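2020-03-08
Lis, box trials, small things

Carried on with the pink box with the dark green rim. Same question as last time: how to lay out a mix of desk and bedside stuff in one open box so it can be moved to another room without everything sliding into one corner, and so the next person can find the charger without tipping it all out. Lid left off. No dividers for now.

Long black case first, small things after. 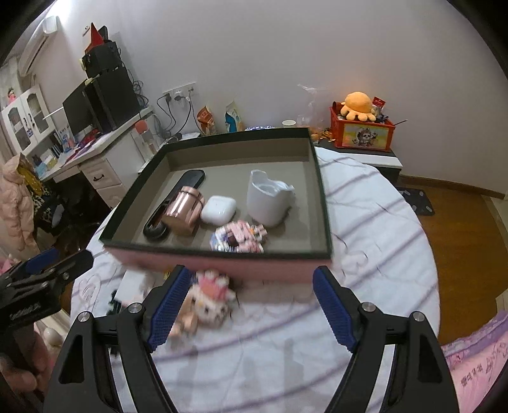
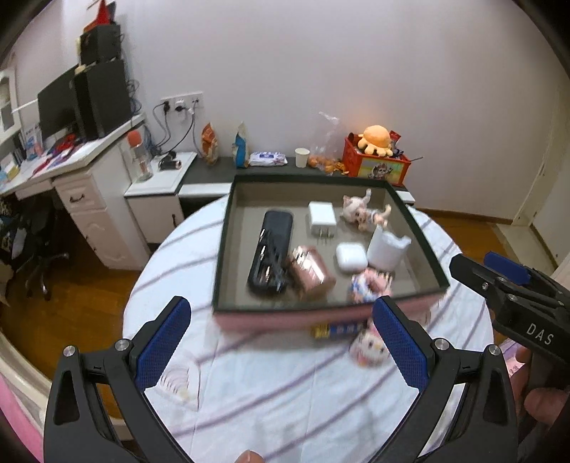
Wilma MacKinnon disagrees with putting the long case in first. Her note in the margin of the shared copy says it takes the whole left side before you know what else is coming, and that she would start with whatever can break and build out from it. Wojciech Grabowska wrote under that: agree about the breakables, but the long case is the only thing with no choice about where it goes, so it may as well go early.

I think both are right for different loads. If there's one long thing and the rest is small, long thing first. If there are two long things I'd do what Wilma says.

Notes on the pieces, in no order.

Long case. Straight along the side looks neat and wastes a strip next to the wall that's too narrow for anything except a pen. Tilted a little, you lose less than you'd think, and the wedge at one end takes a small round item. Don't rest anything shiny on top of it for the real move. It's fine for a trial on a flat surface but it will roll or slide off the first time someone goes through a door with the box on one hip. Did that on purpose in the hall and it came off before the door.

White one with the wavy rim. Treat as breakable. The rim is the weak point, so no metal next to it. I wrapped it in a sock for the carry test and it was fine. Stanisława wants tissue paper. Tissue is nicer and gets thrown away; socks have to travel anyway. Either, then. It can hold something soft inside, but write on the list that there is something inside, or it will be missed at the other end. We've lost a pair of earrings this way before.

Earbud case. Goes last, near the middle, where a hand finds it. Its corners are rounded and it doesn't stay against anything. If it has to go to the edge, push it in behind the wavy one's wrapping.

Adapter. Prongs down or sideways into something soft. I had a scratch on a phone screen in May last year from exactly this and I still look at it. Keep it next to its cable but not wound up in it.

Cable. Bundle it before it goes in. Two turns of a hair tie does it. Twist ties are no good, the ends catch on fabric. Metal ends tucked into the bundle. Tanko says he leaves one end sticking out so you can see which cable it is. Tried his way. It does help with finding, and it also hooks the toys.

Toys and little figures. These are the problem. Light, odd shapes, and people care about them more than about the adapter. The ones built from small blocks don't like being pressed, so nothing on top of them, ever. Anything with thin parts sticking out goes on its side in a corner with cloth under it. I started with the figures left outside the box until everything else was placed, and I'd keep that rule. It means something is always sitting next to the box at the end that someone swears was packed, so check the cloth and the floor before closing up.

Snack packets and small paper packages don't go in this box. They go in a bag. Crumbs.

Carry test

Box is 52 cm on the long side by my tape. Walked it from the room to the front door and back, held level, then again held badly. Level: the black case didn't move, the earbud case moved a hand's width, the small toys ended up together at the front. Badly: everything at the front. Put a folded T-shirt along the front wall and repeated the bad walk. Much better, and the T-shirt costs almost nothing in space.

A tea towel on the floor of the box also helps. The inside is smooth and the small items skate on it. I'd say the towel matters more than the order things go in, which is annoying after an afternoon spent on the order.

Wojciech Wieczorek asked by phone whether we couldn't use the old Drusura tin instead, the one marked 1986 on the bottom. It has a lid and it stacks. I'd rather not. It's too short for the long case, the hinge pinches, and it smells of shoe polish. Good for cables only. I've put it back on the shelf with the cables in it and a label.

Listing

The list on paper works better than the one on the phone. Five lines at most per box side, written in the order you'd see them looking down, left to right. Then whoever unpacks can look at the list and look at the box and see straight away if something is gone. Wrote mine on the back of a Rustarero receipt and taped it to the outer side. Tape lifted a bit of the paper when I took it off but left nothing on the box.

Label number for this one is 1414. Stanisława, that's the next free one in the book, I skipped the two that had been crossed out and rewritten because I couldn't tell if they were in use.

Unpacking

Timed it at about a minute with the list and didn't time it without. Should have. The wavy one came out first, still in the sock. The towel had bunched under the long case and needs to be cut down or folded to fit the floor properly.

To do
Cut a piece of felt to the floor of the box. There's green felt in the Jindov drawer, check it's not promised to anyone.
Try Wilma's order with the same things, same walk.
Try two long things together.
Ask Tanko for his hair ties, mine are finished.
Find out if the larger box has the same smooth inside before buying more towels.
Time the unpacking without a list.

Box is back on the lower shelf, towel in it. The little figures went back to where they live. Sock is in the wash.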